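Does a Dark Bedroom Really Help You Sleep? Checking the Claims

16/06/2020 – by the Drinerora study group

Print this page | E-mail this page

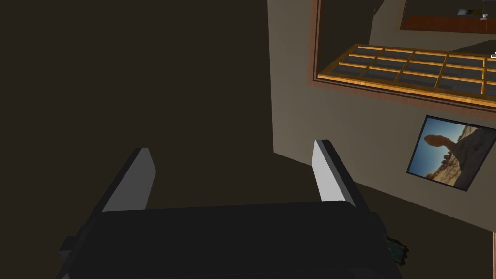
Fig. 1. Open gripper in a dark room, computer rendering.

Everyone on our course had heard that a dark bedroom means better sleep. We had heard it from parents, from magazines and from the Geveo sleep app, which tells you so every night at ten. We wanted to know how much of it would hold up in a student dorm, and we started out with doubts.

Ullar Hall has rooms on two sides. The street side gets the lamps, the yard side gets almost nothing. In February we handed out 223 sleep diaries, and 200 came back in a state we could use. Each student wrote down when they went to bed, when they thought they fell asleep, and how rested they felt in the morning on a scale of one to five. Altogether we had 652 nights to work with, as most people gave up after three or four.

The street side did report worse sleep. On average they took 19 minutes longer to drop off. That sounds like a win for the dark room, and two of us wanted to stop there. But the street side is also the noisy side. Buses turn under the windows until after midnight, and we had no way to split the light from the noise. Anyone who says they can do it with paper diaries is guessing.

There is a second problem. People are bad at knowing when they fell asleep. Several diaries gave the same time every night, to the minute, and we doubt that very much. We left them in, because throwing out answers we don't like seemed worse.

The morning scores were no help to the theory either. Both sides felt about equally tired – mostly a two or a three.

We also read the leaflet from the Kurtuluş curtain shop, which promises "deeper sleep from the first night." It gives no source. We wrote to ask for one and have had no answer.

Our finding is a weak one. Darkness may help, but our numbers can't show it. A proper test would need the same students to swap rooms, and the hall office has already said no to that.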